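Why do bags crinkle? And what do we do with them all?
Lokville Young Explainers, sheet 40
By Orestis Fragkou
4/6/19

Go and look under your sink. Or in that drawer. Most homes have a place where plastic bags end up, all squashed together. Bags inside bags inside a bag.

So what are they made of?

Mostly a plastic called polythene. It starts as tiny pellets, a bit like grains of rice. The pellets get melted until they're gooey, then the goo is blown up into a huge long bubble. Yes, like bubble gum. The bubble cools down, gets pressed flat, and then it's cut and sealed into bags. Some are left clear. Some get white colouring mixed in. Printing goes on top: pictures, a name, writing, and sometimes a barcode, those black stripes the till goes beep at.

Why the noise?

Scrunch one up. The thin plastic bends into lots of little creases. Each time a crease snaps from one shape to another it makes a tiny click. Loads of clicks very fast = crinkle. Stiffer bags are louder. Soft stretchy ones hardly make a sound, try it with a bread bag and then a crisp packet.

And the shiny bits? Every wrinkle is a slope, and some of the slopes are tipped just right to bounce the light into your eyes. Turn the bag and the shiny bits move.

Now baskets.

A basket can be plastic too, but it doesn't flop. The plastic is thicker, and it was squirted hot into a metal mould and left to set. Same family of stuff, very diffrent job.

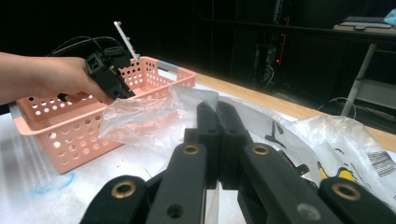 Holes are clever. Less plastic to make it, so it's lighter to carry. Air gets in, so damp things can dry out. Crumbs and water fall through. And you can peep in the side to see what you've got without tipping everything on the floor (my sister Pollon class still tip everything on the floor).

Why round holes though? Corners are weak spots. When you bend plastic with a square hole in it, the crack likes to start at the corner. A circle has no corners so the push spreads out all the way round.

Sorting your bags

Get a basket or a box. Clear a table. Then:

Shake each bag out over the bin. Old receipts, onion skin, you'll find them.
Any rips? Put those in one pile for a grown-up to check, some shops take them back for recycling.
Good ones, lay flat and smooth the air out with your hand. Start at the closed end!
Fold longways, then again, so you have a strip.
Roll it up or fold it into a little parcel. Into the basket.

In July our group did 230 bags in one go. Mr Granero's cupboard door shuts now.

Important: never put a bag over your head or face, not even for a second, not even as a joke. Keep them away from babies and pets aswell.

Something to try at home: fold 5 bags and scrunch 5 bags, then see which lot fits in a mug. Draw what happened and bring it in.

Next sheet is string.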